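El año en que volvieron las anguilas al Clukow

6 de junio de 2022

El río Clukow no sale en las postales. Baja marrón, lento, con un polígono a cada lado en el último tramo. Y sin embargo en febrero alguien levantó una nasa bajo el puente de Grullbridge y dentro había anguilas. Muchas. De las pequeñas, todavía transparentes.

"Pensé que me había equivocado de nasa", cuenta Iraís Cárdenas, bióloga, doce inviernos metida en ese agua. La anterior campaña había dado 83 angulas en toda la temporada. Esta, 329. No es una cifra para tirar cohetes, ella lo repite mucho, pero casi cuadruplica la del año pasado y es la mejor desde que se cuenta en serio.

La anguila es un bicho raro para hacer números. Nace en el mar, cruza el océano como larva, llega a la costa convertida en angula y se mete río arriba. Si puede. En el Clukow llevaba décadas sin poder: tres azudes viejos, una compuerta de riego, el molino de Pitden con su salto de dos metros. Las crías se amontonaban al pie del muro y de ahí no pasaban. Las garzas, contentas.

Lo que cambió fue el muro. O mejor dicho, lo que le pusieron encima: una rampa estrecha, forrada de cerdas duras, con un hilo de agua corriendo por en medio. Las angulas trepan entre las cerdas como quien sube por un seto. Arriba caen en un depósito, se cuentan, se pesan unas cuantas y se sueltan. Barato, feo, se atasca con cada crecida.

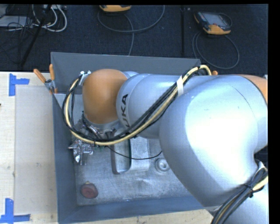 El siguiente paso es el recuento, y ahí hay discusión. Contar a mano es lento, las angulas se estresan, la gente también. Borislav Popescu, ingeniero, lleva dos años defendiendo que una parte del trabajo se automatice, sobre todo la clasificacion por tamaños. Cuando habla de robots, la gente se imagina una máquina grande. Él piensa en algo más modesto: un canal, una luz, una cámara barata. "Una angula pesa menos que un clip, no hace falta fuerza", dice. Cárdenas no lo ve claro. Ella quiere manos, y quiere ojos que sepan cuándo un animal está enfermo.

De momento, manos.

El otro frente es el agua. El caudal mínimo en el tramo bajo está fijado en 200 litros por segundo y en agosto eso es un charco con corriente. Los regantes de la margen izquierda dicen que ya han cedido bastante. Dayana Lozano, que cultiva maíz y algo de alfalfa junto a la acequia de Shetty, lo explica sin rodeos: "A mi me parece bien la anguila. Pero el maíz lo pago yo." Ha aceptado cerrar su toma dos noches por semana en primavera, cuando suben las crías. A cambio, un arreglo en la compuerta que llevaba pidiendo desde el 2000.

Funciona a medias. Hay noches que se cierra y noches que se olvida.

Y luego está la vuelta. Porque subir es la mitad. Las adultas, plateadas ya, gordas, tienen que bajar al mar años después, en noches de lluvia y sin luna, y lo que se encuentran es la turbina de Pitden. Iolanda Barbosa, que lleva la central, enseña la reja nueva: barrotes más juntos, inclinada, con un desvío lateral. Le quita algo de producción. No quiere decir cuánto. "Menos de lo que temía mi jefe", y ahí lo deja.

¿Bajarán? Ni idea. Las angulas de este invierno tardarán años en hacerse plateadas. Hay quien no piensa esperar tanto para sacar conclusiones, en el ayuntamiento de Grullbridge ya se habla de un cartel.

Josué Cavalcanti pescaba anguilas aquí de chaval, con lombrices ensartadas en un hilo de lana, sin anzuelo. Se enganchan por los dientes, explica, y hay que sacarlas de un tirón sobre un paraguas abierto del revés. Ahora está prohibido y le parece bien. Bajó en febrero a ver la rampa, de noche, con una linterna roja que le dejaron. Estuvo una hora larga mirando. Subían de una en una, a ratos ninguna, a ratos cuatro juntas.

La rampa se desmonta el mes que viene para limpiarla y cambiar las cerdas del tramo alto, que están comidas. Cárdenas quiere tenerla puesta otra vez antes de las primeras lluvias de otoño.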